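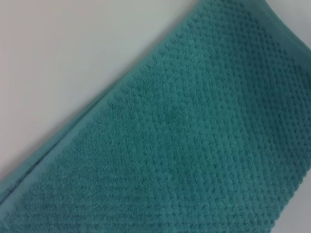 Cadeo Everyday Bath Towel

Colours: teal, oatmeal, charcoal, rust
Sold singly or in a bundle of 2

Most towel listings will tell you the towel is luxurious. We stock a fair few towels and we don't know what that word means any more, so we've left it off this one. The Cadeo Everyday is a mid-weight cotton loop towel at a sensible price. It dries you. It fits on a normal rail. If you want something that feels like a hotel robe, keep looking, and be prepared to wait a day and a half for it to dry in a bathroom with no window.

About the weight

You'll see GSM on every towel page, usually in large type. It stands for grams per square metre and it measures how heavy the fabric is. That's all. It doesn't tell you how good the cotton is, how well the loops are anchored or whether the hem will hold. Plenty of heavy towels are heavy with poor yarn.

For comparison, the three we carry:

Drilla Waffle: 300 GSM. Thin, packs small, dries fast. Some people find it scratchy and we're some of those people.
Cadeo Everyday: in the middle. Our pick for a household that does a lot of washing.
Praletti Grand: the heavy one. Lovely for the first month. Takes up half the machine.

About "quick dry"

Cadeo's carton says quick dry. So does nearly every other carton in the stockroom. There's no standard behind the phrase that we could find, and a towel left in a heap on the floor will be damp tomorrow whatever the label says. Lower pile dries sooner than higher pile, and this is a lower pile than the Praletti. We wouldn't claim more for it than that.

About the cotton

The fibre content label reads 100% cotton. We've been asked whether it's Egyptian, Turkish, long staple, combed, ring-spun or "zero twist". The maker says ring-spun and we have no reason to doubt it, but we can't check, and neither can any other shop selling you a towel. Feel one in person if you're able to. There's a sample of each colour on the open shelf at our Gallagher store and you're welcome to rub it on your face. Please take your make-up off first.

About the colour

Screens lie, particularly about blue-greens. The teal has been returned as "too green" and also as "too blue", sometimes in the same week. If you're matching tiles, order one before you order the lot. Dye batches can vary a little too, so buy the whole set together if an exact match matters to you.

Wash the dark shades on their own for the first few goes. The rust is the worst offender. Teal and charcoal will let go of a bit of colour at the start and then settle down.

Washing

Warm or cold, ordinary detergent, and less of it than the bottle suggests. Skip the fabric softener. It coats the loops and the towel starts pushing water around instead of soaking it up. A half cup of white vinegar in the rinse gets talked up a lot online. It might help if you've already got softener build-up. We've never noticed a difference on a new towel.

Line dry or tumble on medium. It'll come off the line a bit stiff on a still day. Give it a good shake.

Expect lint. All new loop towels shed, and anyone promising otherwise hasn't emptied the filter.

A pulled loop can be snipped level with scissors. Don't tug at it.

What buyers say

The Everyday has 62 reviews on our site and most are positive. We don't put a great deal of faith in star ratings for linen, as they're nearly all written in the first week, before the thing has been through a proper run of washes. Of more use are the 13 people who came back to update theirs after a year. The usual complaint was a fraying hem at one corner. The usual praise was that they'd stopped thinking about it.

Returns

Unwashed, unused, with the swing tag on. A faulty hem or seam is a different matter, so send us a photo and your order number and we'll sort it out. "Not as fluffy as I'd hoped" isn't a fault.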